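Speaker notes: "Look up: lighting a room that's taller than it is wide"
Braltby evening talks, 10th November

[Slide 1: title]

Hi everyone, thanks for coming out. I'm Poonam Srivastava, I've been fitting out shops and workrooms with Hirkari for 11 years, and tonight I want to talk about ceilings. (Wait for groans.) Yes, ceilings! I love them. Most people pick the floor first, then the walls, then they run out of money and stick up whatever light is left in the van.

Quick show of hands: who can tell me what kind of light is over their desk? Don't cheat by thinking about it too long. Usually two or three hands. Say well done to them.

[Slide 2: the Destberg job]

Tell the Destberg story, short version. Old bakery, client wanted it "bright," so we gave her bright. She called me in December and said it felt like the dentist. She was right. We'd hung everything at one height and the upper half of the room was just gone, a big dark box over your head. Sneha Bajpai came in with a ladder and a couple of clamp lamps and had it looking better by lunch, which was a bit embarrassing for me.

What I took from it: low ceiling and high ceiling are two separate jobs, even when it's one room. Pause here, people write this down.

[Slide 3: the sketch]

My terrible drawing. Let them laugh. Point at the low part first, then the high part, then the stairs. Stairs always get forgotten, and then somebody asks for a light there after the painters have left.

Budget question usually comes up now. I put 40 percent of the lighting money into the high part, and people think I'm nuts, but you're paying for access and long cable runs up there before you've bought a single lamp.

[Slide 4: low part, high part]
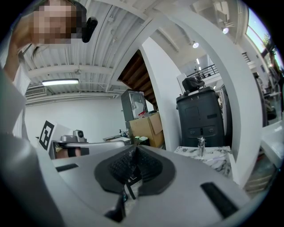 Fluorescent fixture under the corrugated ceiling, spotlights on the higher one behind.

Give them a second with this one. I want them to find the change in height themselves. Then: the fluorescent sits down low near the AC unit, and the round spots are way back on the higher ceiling. Nice white beam, too. I'm a sucker for a beam.

Then the stairs. We're looking at the underside, brown wood, stepped, and I think it's the warmest thing up there with all that white. Please don't box these in! I've lost that argument 7 times and I'm still sore. Ask who would paint it white. There's always one.

Mention the black railing on the upper level. Dark line, pale room, gives your eye somewhere to stop.

[Slide 5: try it at home]

Homework: lie on the floor tonight. Do it with the lights on, then with half of them off. Text me what you notice, my number's on the Toivonen handout by the door.

Questions. If it goes quiet, ask Sneha about the clamp lamps. Leave time to stack the chairs.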